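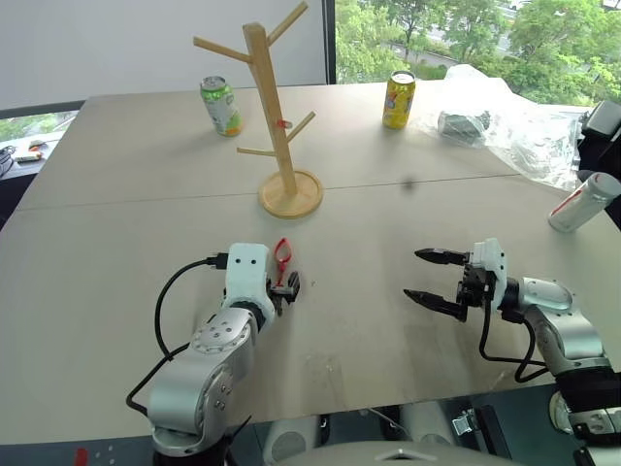

2 min read

Review: the Akurach two-arm bench unit, after a winter at Timmermans

By Lalit Bansal

The pitch from Akurach was that our packing staff would be freed up for more rewarding work. I've heard that one before, usually right before somebody's hours get trimmed, so I went in grumpy and I'm still fairly grumpy.

We took the unit on trial in December for the Tiserthorpe workshop, where the team handles small homewares. Think mug trees, clips, tags, the fiddly stuff. It has two silver-grey arms with white wrists and a black gripper on each. It can hold a little red plastic clip upright without crushing it, and I'll give it credit for that. A mug tree with five pegs is a harder thing to work around, and the arms are slow near it. My best packer is done and on to the next order while the machine is still lining itself up.

What changed for people? Four of them used to share the bench. Two now mind the machine, and the other two went to returns, which they didn't ask for. The minders say the job is easier on the wrists and much duller. One told me she misses having someone to talk to across the table. Akurach's brochure has no line for that.

By the trial log we got through 1741 items, with a person stepping in on around one in five. That's a lot of stepping in for something sold as hands-off. The cables hang in loops under the arms and I'd like them tidier. Support comes through Rakport, who are polite and take ages.

If you have one dull, steady task and staff who want out of it, get a trial and ask them first, before the sales rep does. We've extended ours to the end of the lease and no further. 2 out of 5.

Posted March 1, 2025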